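Subject: Re: [teach-by-hand] Hand-held demos vs. remote control, first numbers
From: Carolina Pinheiro
Date: Saturday, June 6, 2020
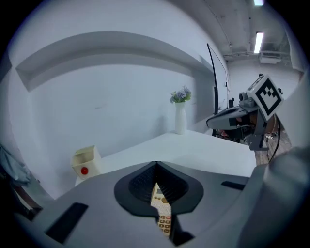 View from the hand-held gripper, device in the jaws, box on the left.

Yilma wrote:
> We've now got 187 demos of the pick and place task with the hand-held
> gripper. Remote control gave us 77 in the same number of sessions, and
> people complained the whole way. I think the case is closed. I'd like
> to drop remote control before the July round and put all the hours
> into hand-held. Any objections?

Yes, a few.

I don't doubt the count. Give someone a gripper they can carry around and they will do the task faster than somebody nudging an arm from a chair. I'd be worried if they didn't. But 187 against 77 tells me how quick people are. It says very little about what the arm learns from them, and I couldn't find a single line in your write-up where the two sets were used to train the same thing and then compared.

Look at the picture at the top for a minute. The device is held by its narrow top end and the rest of it, all those buttons, hangs down toward the bottom of the view. A person holding the tool feels how much it weighs and which way it wants to turn, and makes up for it with the wrist without thinking. None of that feeling is in the video. We save where the tool went and what the camera saw, and then we hope the arm can guess the rest. With a light block I'd let that go. With something long, gripped at one end, I want to see it work first.

My second worry is reach. People doing hand-held demos step sideways, lean over the table and come in from whatever angle suits them. The arm is bolted down. Grisari ran into this on the shelf task, where a good part of the hand-held set asked for poses the arm could not get to, and the filter threw them out after everybody had already celebrated the total. How many of your 187 are left once you run the same filter? If the answer is "most of them", fine, I'll be quiet on that point. With remote control you at least know every single demo was possible, because the arm did it.

Third, and maybe this is only me, the background. That camera sees a lot of room: white table, white wall, the vase with the purple flowers at the back, the lights on the ceiling. I would like to know how much of what the model learns is "go left of the flowers". Please move the vase between sessions, or take it away for half of them. Same with the small box with the red dot. If it always sits on the left side of the table we'll end up with an arm that is very good at the left side of the table.

What I'd accept as a fair test:

Take 77 demos from each set, picked at random after the reach filter.
Train Limo on each one separately, same settings, no extra tuning for the one you like.
Run 20 tries each on the real arm, with the start position changed every time.
Have somebody who doesn't know which is which mark the tries. Not you, and not me either.

It's maybe two days of arm time. I know Taria wants the arm for the drawer work, but they can wait two days if it saves us a wrong turn for the whole summer.

One more thing about the cost argument. You put 3642 down as the price of keeping the remote control station going, and half of that is the second screen and the chair, which we've already bought and which will not come back if we stop. Please take those out before anyone quotes the figure again.

I'm not asking to keep remote control forever – I find it tiring too, and my own demos are some of the worst in the set. If hand-held wins on the arm, I'll help pack the station away myself. But so far we have a bigger pile of data and a good mood, and I've seen both before on this list, right before a month of trying to work out why the gripper keeps closing on air.

Can you send me the filter output when you have it? The raw file is fine, no need to make a chart.

Carolina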